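Domestic Appliances, Unit 4: Loading and Unloading a Microwave

Course leader: Hipólito Domínguez, Pallham Centre

Place the oven on a firm, level table with space for the door to open fully. A side-hinged door sweeps a wide arc, so keep that side clear of cups and bottles.

Before loading, check that the turntable sits on its ring and turns freely by hand. Food goes on a flat plate that is smaller than the turntable. Centre it. Plates with metal trim are not used.

After heating, leave the food to stand for 3 minutes, then set the plate down directly in front of the cavity. Wipe spills with a damp cloth.
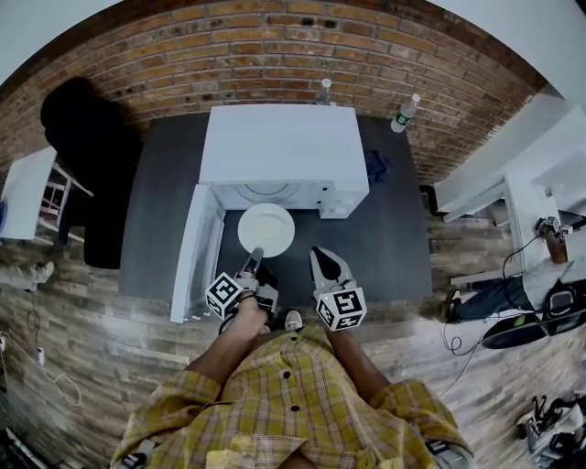

Section 4.2: Table layout

The round plate is in front of the open cavity and the door is folded right back to the left. The cloth is to the right of the oven. Keep drinks towards the back of the table.

Reading for next session: Pandey handout, part 3.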